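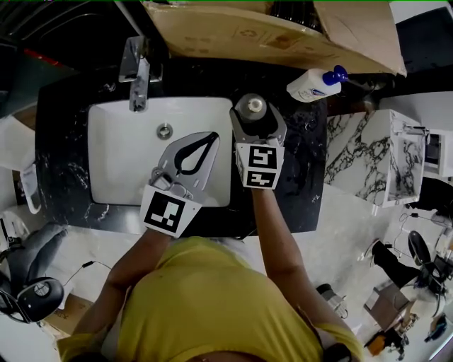

A bathroom counter with a dark bottle beside the sink.

The refill will not save us

My building's lobby got a soap machine in March. It is made by a company called Wader, it stands next to the mailboxes, and you are meant to bring down your empty bottle and fill it for less than a new one costs in the store. The sign says each refill keeps a bottle out of the landfill. I have my doubts.

Start with the price. Wader charges by the ounce, and the machine doesn't show a total until you finish. I filled a bottle of hand soap and paid 35 cents less than I would have at the supermarket. For that I carried a sticky bottle down three flights and waited while the pump coughed.

Then there is the bottle itself. Wader wants you to use its own, a heavy thing sold under the name Skundby. How many refills does it take before that bottle has earned its keep against the thin ones it replaces? I wrote to the company and asked. The answer I got back thanked me for my interest and told me the number was 60. It didn't say who worked that out. At the pace my household washes its hands, 60 refills will take us years, and I have never owned a pump that lasted that long.

My neighbor Hefin Watkins thinks I'm being a crank. He likes the machine and says people have to start somewhere. Maybe so. But I remember the detergent pods, and the shampoo bars that turned to paste in the dish, and each of those was somewhere to start too.

What bothers me most is who gets the chore. The company that chose plastic in the first place sells me the cure and has me do the hauling. A deposit law would put some of that work back on the sellers. So would a plain bar of soap in a paper wrapper, which my grocery store still carries on the bottom shelf, next to the sponges.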